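2020-01-07
Sorting bench, back in after the break

Came in early with a big coffee and every intention of getting the household mix sorted out before lunch, and of course it took until well after two. The mix had grown over the fall (things wander in from the kitchen and never wander back), so I pulled the lot out onto the tables and went through it properly. It came to 47 pieces, which surprised me, as I'd have sworn we started in November with 30.

Most of it is fine and I was glad to see old friends again! The cups are holding up nicely. I washed them all in warm water with a drop of dish soap, let them drain on a towel, and wiped the gray bin out while I was at it, corners too, where the crumbs and lint always collect. Three pieces went in the trash with cracks. The two spare bins from Nindthorpe are still in their wrapping and I left them that way. 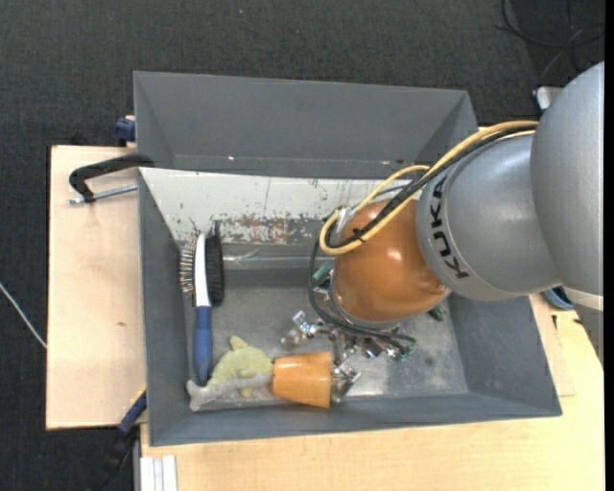

Should the cups go in standing up or lying down?
Lying down, and pointing whichever way they happen to land. We used to stand them all up neatly because it looked so nice, but a tapered cup tips over the minute anything touches it, and then the neat layout in the notes has nothing to do with what's in the bin.

The orange cup is my favorite for first tries, I'll admit. It's smooth and shiny and easy to find again. The trouble with the tapered ones is the rolling: they go in a curve and end up snug against a wall, and then you're fishing. I tried a folded dish towel under the mix for a while, the way the Wetunville people do it, and it did slow things down, but it bunched up at one end and I took it out again.

Still to do: relabel the storage tubs (the Lucero tub has the Evilum things in it and the other way around, my fault, I was in a hurry), find the lid for the small one, and ask whoever borrowed the good scrub brush to please bring it back. The cups are drying on the shelf by the sink, so leave them there until morning.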